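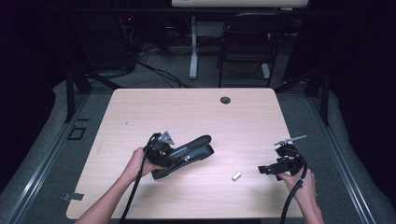
Figure 1. Hand-held grippers in use at the Norham table, with a small metal block between them.

Nurkix progress report to Plustton, Nov 20, 2024
Work package 2: demonstration data from hand-held grippers

Collection at Norham has reached 742 demonstrations against a target of 1,000 for the period. Of these, 662 passed the filtering step and went into training. The rest were rejected, mostly for lost tracking or for a time offset between the wrist and head views.

The policy was trained on both views together and then on the wrist view alone. With both views it completed 121 more trials of the same test set. The gain was largest on short metal parts – the fingers hide these from the wrist camera just before contact. On larger round parts the two versions performed alike. 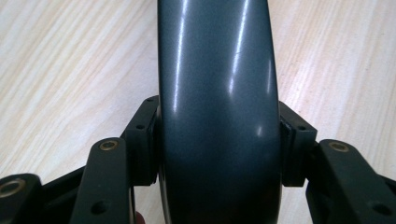
Why are the demonstrations recorded by hand and not by driving the robot arm?
Recording by hand is faster, and the operator feels the contact forces directly. The cost is that some wrist motions cannot be copied by the arm and have to be filtered out.

Remaining work is the second test set and the transfer of the filtering code to Mulligan. Both are planned to finish by May. No change to the budget is requested.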